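Moving a heavy dresser upstairs without wrecking the walls?
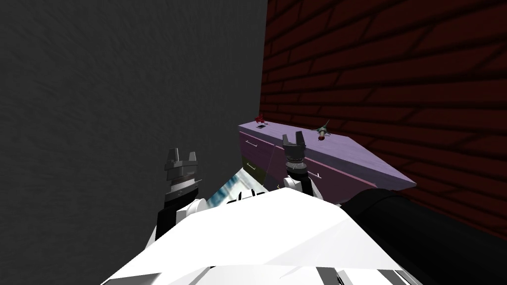

Purple dresser in the corner, dark red brick on one side, grey wall on the other.

Posted by pishtub42, 14th September

Need to get a dresser up to the back bedroom before my sister comes to stay. Stairs are narrow with a turn near the top, and the banister doesn't come off (tried, it's glued or something). Landlord is Nisevon Lettings and they are very hot on scuffs, lost 100 quid off my last deposit over one mark in a hallway. Dresser is solid and weighs a ton even with nothing in it. Two of us to lift, neither of us big.

Do I take the legs off? Go up on its end? Pay someone? Got a quote from Zovenden Removals for 458 which is mad for one item, think they priced it as a half day. Any help, need to sort it soonish.

Replies

alside_annie

Drawers out first. All of them, carry up seperately. Then turn it and look underneath, most legs are on with a bolt or a screw plate and come off in ten minutes. Put the bolts in a sandwich bag and tape the bag inside the carcass or you will never see them again.

Measure before you lift anything. Width of the stairs at the narrowest bit, between banister and wall, and then the height of the ceiling over the turn. It's the ceiling that gets people. If the dresser is longer than that height it won't stand up on end at the turn and you'll be stuck there holding it.

For going up: old duvet round it, tied with proper straps, string slips. Top end first, stronger person at the bottom. Whoever's at the top walks backwards and does the talking. Agree a word for stop. Cardboard taped along the wall at hip height and over the post at the turn, low tack tape, not parcel tape, parcel tape had the paint off my mum's landing in June and she still brings it up.

Take photos of the stairwell walls before you start. Every side. If Nisevon try it on you've got something to show.

trev_in_pisharody_close

just slide it up on a blanket mate. did a wardrobe that way, fine. bit of a dent in the skirting

kettleon2030

Wouldn't slide it, not with a turn. The blanket bunches up and you end up standing on it.

Agree with annie on most of that. Only thing I'd add is furniture straps, the forearm sort, makes a big diference if you're not strong because the weight goes on your legs. You can often borrow a set. Shoes with grip, no socks on carpet.

On the quote, ring them back and ask for a single item price, one man and you helping. Half day rates are daft for this. Or try one of the small van people, ours was far less and he had his own blankets. Ask if he's insured for damage to the building as well as the furniture, ours wasn't and I only asked afterwards.

If it won't make the turn then stop, bring it back down and have a think. Don't force it. Some dressers have a top that unscrews from inside, look for screws up in the corners once the drawers are out.

pishtub42

Thanks all. Measured the turn and it's tight but should go on end with the legs off. Getting straps off a mate tomorrow. Will do the photos tonight.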